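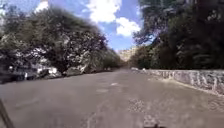 # Finding the cause of false stops on the Zorine road robot

If you've been out with a Zorine and had it slam on the brakes in the middle of a perfectly good road, you have my sympathy, and I hope this page saves you an afternoon or two. Mine did it on the hill road above Taltarden in September, over and over, and I spent a long time blaming the wrong part. I'll go through the checks in the order I'd do them now, and that order has very little to do with how I did them then!

A false stop is a safety matter even when nothing gets hit. A robot that halts for no reason on a public road is an obstacle, and anyone driving behind it has to deal with that. So please read the next section before you touch any settings.

## Before you start

You need two people, one on the remote stop and one watching the road behind. Don't try to do both jobs yourself with a laptop balanced on your arm (I know how tempting it is). Set the speed limit to walking pace and test the remote stop while the robot is standing still, then again while it's rolling. If it fails either time, pack up and fix that first.

Leave the obstacle stop switched on for all of this. There's a menu item on the Trermont controller that turns it off, and it will make the symptom go away beautifully, and you will have a robot that no longer stops for a child or a dog.

## 1. Pull the stop log

Open the log on the controller and look for the stop code. Mine always gave the same one, code 8, for "path blocked ahead." A low battery or a lost radio link gives a different code, and if that's what you see, this page won't help you much.

Write down the frame number beside each stop. You'll want it in step 3.

## 2. Rule out the mount

Stop the robot, take the key out, and get hold of the camera mount at the front. Try to wiggle it. A loose mount tips the camera down under braking, and then the robot's own front end creeps up into the part of the view it's supposed to be checking for obstacles. The bottom of the view normally has a bit of the body in it, and the controller has a mask for exactly that – but the mask doesn't move when the camera does.

I was certain this was my trouble. I tightened everything, felt very pleased with myself, and got another stop before I'd finished my coffee.

## 3. Look at what it thought it saw

Go to the first frame number on your list (mine was 1185) and turn on the obstacle overlay. Look carefully at the shape it has drawn. In my case it followed the ragged edge of a tree shadow, where dark pavement met bright, and it had marked the whole thing as solid. Old patched asphalt can do it too, so check a few frames before you make up your mind.

## 4. Check the shadow setting

The Sayegh vision module has an exposure mode and a contrast threshold. Mine had been set up indoors and never changed, which I'm a little embarrassed to put in writing.

1. Set exposure to "outdoor, mixed."
2. Put the contrast threshold back to the default.
3. Save, then restart the module. It keeps the old threshold until you do.
4. Open the settings again and make sure the new values are still there.

## 5. Drive the same stretch again

Pick the same time of day if you can. Shadows move, and a clean run at noon tells you very little about four in the afternoon. Keep the same speed and the same two people in the same jobs.

Then put out a real obstacle, a big cardboard box will do, and make sure the robot stops for it, once in sun and once in shade. Don't skip this, even if you're tired and it's getting late. I've now driven more than 730 meters of that hill without a false stop, and it still pulls up for the box every time, though I wouldn't call the matter closed after one good afternoon.

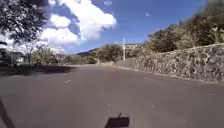
Iason Triantafyllou wrote to say that he'd had the same code with the threshold already at its default, and that his turned out to be a smeared lens cover. He wipes it before every run now, and he thinks the wipe ought to come ahead of step 2. I agree with him, so please consider it step zero until I get around to renumbering.

He also asked whether a software update would reset the exposure mode. On mine it did, once. Check step 4 again after any update, and keep a note of your values somewhere other than on the robot.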